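Can a machine do the zips yet?
From the Sillholm workshop newsletter, 19th July

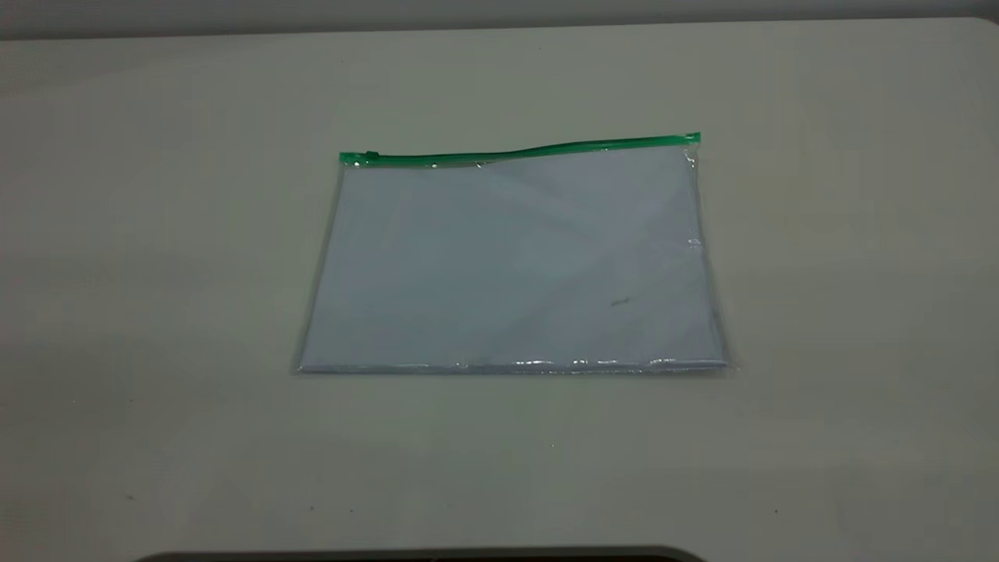 A clear pouch with a green zip, waiting on the bench.

Several of you wrote in after the last issue to ask whether we would soon be handing the packing room over to robots, and I promised a proper answer, so I have made a pot of tea and here it comes. The short version is that some of the work could go tomorrow and some of it won't go for a good long while, and the pouches are firmly in the second lot.

For anyone new to the newsletter, our repair kits go out in clear plastic pouches with a slider zip along the top. A person on the packing bench picks up a pouch, pulls the slider across, opens the mouth with a thumb, drops in the parts and the folded leaflet, smooths the air out and closes it again. It is the sort of job you can do while talking about your holidays, and we get through 4,000 of them in a busy month (December is always the worst, when everybody remembers a broken something in the cupboard and wants it mended before the family comes).

Back in the spring we went over to Bosport to see the Cropper, a two-armed machine that its makers are trying out on light packing work, and I came away very impressed and a little bit sorry for it. Give it a cardboard box and it is a marvel. It folded the flaps, put the parts in and pushed the lid down more neatly than I ever manage, and it would clearly go on doing so all night without wanting a biscuit. Then we gave it our pouches.

The first trouble is picking one up. A pouch lying flat gives you hardly anything to get hold of, and clear film on a pale table is hard enough for my own eyes before I have found my glasses. The coloured zip does help, as it gives the cameras a line to look for, and the slider at the end of it is a small but definite thing to aim at. Finding the slider is one job, though, and pulling it is another. You have to hold the pouch still with one hand while the other pulls, and you have to pull along the track and not up off it, and the track is seldom quite straight when the plastic is soft. We do all of that by feel and never think about it.

We set out 510 pouches over the two days. The Cropper was patient with them, I will say that, and it did get better at the pulling once its people had slowed it down. Opening the mouth afterwards was where it really struggled - the two sides of the film cling together, and it would pinch both at once and lift the whole pouch off the table. We have all done the same with carrier bags at the till.

There is another outfit, Sukari, working on softer fingertips for this very sort of thing, and they have kindly offered us a visit in the autumn. They are more interested in kitchens than workshops. Their hope is a machine that can put leftovers in a freezer bag, which sounds a humble ambition until you have watched one try. If they manage the freezer bag I should think our pouches would follow quite quickly, and then no doubt somebody will ask about duvet covers.

So for now the plan is a modest one. Box making and label sticking may well go to a machine next year, if the price comes down, and the 3 benches we keep for pouches will stay as they are, with people sitting at them. Nobody's hours are changing this side of Christmas. I know that was the real question behind some of your letters, and I would rather you had it from me in writing.

If you would like to come along on the autumn visit, there is a sheet pinned up by the kettle at Sillholm. We have room for three in the car, and it is a fair old drive, so do bring sandwiches.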